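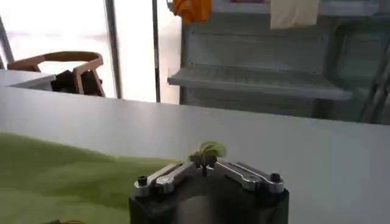

# Can a Machine Do the Laundry Yet? Pratton Opens Its Chore Trials to the Public

**For release Friday**

Pratton, the household automation workshop, is publishing the first results from its chore trials, a long run of tests that put one plain question to today's robot arms: can they do the small jobs that fill up a home or a shop floor? The answer so far is "some of them, some of the time," and we think that's a great place to be!

The trials cover 552 attempts at everyday handling work, all of them logged, including the ones that went nowhere. Laundry makes up the biggest share. Cloth is a wonderful test because it never holds still in the way a box or a bottle does. Pick up a shirt by one corner and it turns into a new shape. Put it down and it turns into another. A person sorts that out without a second thought, and a machine has to work it out from scratch each time.

Of the 552 attempts, 159 finished with no help from a person. We're publishing that number as it stands. It covers everything from lifting a single cloth off a table to folding a shirt, and the easy end of the list does a lot better than the hard end. Pinching up a bit of fabric is now fairly dependable. Finding the right bit to pinch, on a garment that has landed in a heap, is where most attempts come apart.

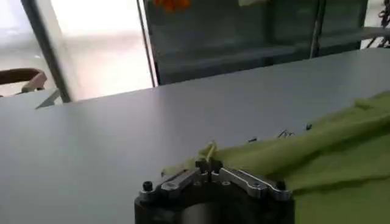
Sendside, which runs a returns floor for small clothing sellers and read the results ahead of release, took a cooler view. Its packing team would need to see a shirt folded properly 100 times in a row before giving up a single table to a machine, the company said, and it would want the work done at a pace that doesn't leave people standing and waiting. It added that it would happily hand over the dull cloths and towels much sooner, and that a robot that knows when to stop and ask would be worth more on its floor than a fast one.

We think that's fair, and the 100-in-a-row mark has gone straight into our plans for the next round.

## What we've learned about folding

Flat, square pieces are the friendliest. Once the corners are found, the rest is a short series of moves, and two arms make it much easier to keep the cloth from sliding off on its own. Shirts are another story, with sleeves that hide underneath and hems that roll over.
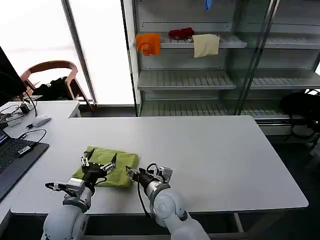 Speed is still modest. The quickest full fold in the trials took 159 seconds, and most people could get through a good part of a laundry basket in that time. But the slow pace bothers us less than it used to. A chore that runs while you're out of the room doesn't have to be quick (anyone who owns a dishwasher knows this), so for home use we'd take steady over speedy any day. A shop floor is different, and we don't expect to see unattended folding there soon.

The software behind the trials is called Uibo. It picks the next grip from what the cameras see, checks the result, and tries again if the cloth has moved. In this round it was allowed 10 tries per garment before an attempt was marked as a miss. Plenty of the finished folds needed several of them, and watching it have another go at a stubborn sleeve is more fun than we expected!

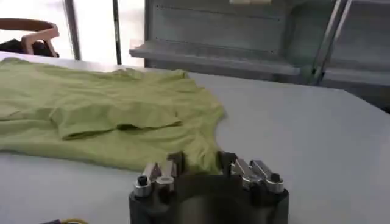 The next round begins in July and adds the step we get asked for most, which is starting from a pile. That means separating one garment from the others, spreading it out, and only then folding it. We'll also be testing thicker fabrics, and socks, which have beaten us every time so far.

Full results, including the failed attempts and the notes on each, will be shared through Hulline, the open library for home automation tests. Anyone is welcome to use them, argue with them or suggest a chore for the list.

## About Pratton

Pratton is a small workshop that tests robot arms on ordinary household and shop jobs and publishes what it finds. Press questions and requests to visit can be sent to the Pratton press desk.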